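Record Clearing in Astcombe County: What Changed in August

From the newsletter of the Famik Legal Aid Project
2025-08-26

People with old convictions in Astcombe County can now ask the court to seal them without paying the filing fee up front. The change took effect at the start of the month and covers most misdemeanors and a short list of low-level felonies. Our office has had a steady line of calls since then, and many callers have the same questions, so we are putting the answers in one place.
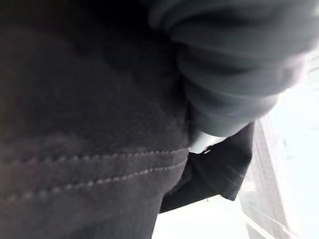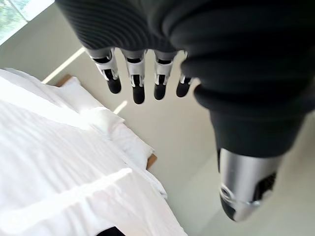

Until this summer, a person who wanted a conviction sealed had to pay $300 when the petition was filed. The fee was not returned if the judge said no. A waiver existed on paper, but it required a full financial statement and a separate hearing, and most people who came to us without a lawyer had never heard of it. Under the new rule, the clerk accepts the petition with no payment. If the petition is granted, the court may charge a reduced amount, and the judge can set that at zero.

The waiting periods have not changed. For a misdemeanor, 5 years must have passed from the end of the sentence. For an eligible felony, the period is 8 years. The clock starts when everything is finished, including probation and any jail time. It does not start on the date of arrest or the date of the plea. We see this mistake more than any other, and a petition filed too early will be dismissed.

Unpaid restitution is still a problem. The rule does not forgive money owed to a victim, and the court will not seal a case while that balance is open. Unpaid court costs are treated differently. A judge may seal the case and leave the costs in place as a civil debt. If you are not sure which kind of debt you have, ask the clerk for a printout of the case ledger before you file anything.

Sealing a record does not erase it. Police and prosecutors can still see a sealed case, and so can a few licensing boards. Most private employers and landlords cannot get it from the court. Commercial background check companies sometimes keep old copies, however, and those copies can show up in a report for months after the order is signed. Anyone this happens to should send the company a copy of the sealing order and ask in writing for a correction. Keep a copy of the letter. We have a short form letter at the front desk for this purpose.

Loan Võ, the staff attorney who handles our sealing cases, has been meeting with petitioners at the Wundusen branch office as well as at our main office. She asks that people bring the following if they have it:

A photo ID
The case number, or the year and the court where the case was heard
Proof that probation ended
Receipts for any restitution paid
Any background check report that caused a problem with a job or housing

Do not put off an appointment over missing papers. We can look up most case numbers from a name and date of birth. Cases from before the court moved to electronic files take longer, and the paper file may have to be ordered from storage.

"People come in thinking they need to explain their whole life," Võ said. "For most of these petitions the judge is looking at dates, and whether anything new has been filed. We go over the dates first and talk about the rest after that."

The prosecutor's office gets notice of every petition and has time to object. If there is no objection, the judge can sign the order without a hearing. If there is one, a hearing will be set and the petitioner should plan to attend. Letters from an employer, a teacher or a member of the clergy may help at that stage. They do not need to be notarized.

One case decided this month may be useful to others. In the Lại matter, the prosecutor argued that a traffic ticket issued during the waiting period should restart the clock. The judge disagreed and held that a ticket that carries only a fine is not a new conviction under the sealing rule. The decision comes from a trial court and does not bind other judges, but we have attached it to two pending petitions and will report on how those come out.

Convictions from other counties have to be sealed in the county where they were entered. The fee change applies here only. We can tell you whether you appear to be eligible elsewhere and give you the forms, but we cannot appear for you in those courts. Federal convictions are not covered at all.

Noncitizens should speak with a lawyer before filing. Immigration authorities may still count a sealed conviction, and a certified copy of the full record is often needed for an immigration application. It is much easier to get that copy before the case is sealed. Please tell us at the first call if this applies to you, so that we can order the copies.

Our grant for this work covers 500 petitions. Appointments are free for people who meet our income limits, and the person who answers the phone can check that in a few minutes. Interpreters are available in Vietnamese and Spanish, and for other languages with some notice. If you already have a hearing date, say so when you call.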